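Eltby Play Room — toy and surface check, September

Room: block table and shelf side only. Rug side gets its own sheet.
Start 7:40, done before doors.
Result: pass with 3 follow-ups (bottom of sheet)

1. Table

Top wiped — yes
Edges, run a hand all the way round — OK, no chips
Legs tight — one was loose, fixed on the spot with the hex key from the drawer. Recheck next month.
Wobble — none now
Comment: the white top shows every crayon mark so please don't skip the second wipe. Spray goes back in the HIGH cupboard, found it on the sill again.

2. Baskets

Broken or poking strands — run fingertips along the rim, then inside, then underneath. Bare hands, gloves hide snags.
Rim braid tight — OK on the one at the block table
Floor of basket — OK, no sharp ends
Crumbs in weave — some, tipped out and brushed
Old Wasilewska basket from the shelf — FAIL, two strands sprung at the corner, pulled out of the room. Don't tape it and put it back, tape was tried last year and it got chewed.
Comment: low sides are what we want at this table, little ones can see in and reach in. If we reorder get the shallow kind again. 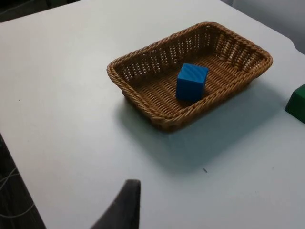

3. Blocks

Splinters — none found
Paint flaking — none on the Dranonus set. One red from the mixed tub has a flake on the corner, binned.
Small parts tube — every loose piece tried, nothing fits thru. 21 pieces tried.
Cracks — hairline on a yellow, set aside, see follow-ups
Sticky — yes, lots. Washed with mild soap, towel dried, left out on the rack. No soaking!!
Comment: check corners as well as faces. Faces get all the attention and corners are where the paint goes first.

4. Put-away and storage

Shelf fixed to wall — OK, both brackets
Heavy stuff on bottom — OK
Lids — Plistia tub lid still doesnt close flat, pinch risk, leave the lid off for now
Walkway clear — yes after moving the step stool

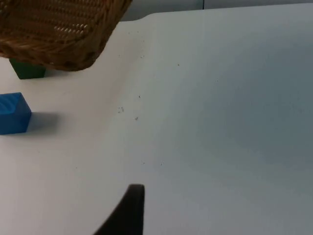
Put-away is where we keep losing marks on this sheet. Blocks get left out, basket gets set down wherever, then somebody grabs it in a hurry and a block goes on the floor and that's a trip. So before the basket goes anywhere, look under it — a dark green block tucked below the rim is easy to miss from standing height, the bright blue one you'll spot sooner. Same with the shelf, lift and look. Takes 4 seconds.

Follow-ups

— replace Wasilewska basket, shallow, braided rim
— yellow block w/ hairline, decide keep or bin
— Plistia lid, ask for a replacement or get rid of the whole tub

Next sheet: same list, plus the leg recheck from item 1. Blank copies are in the folder behind the door, 4 left, print more.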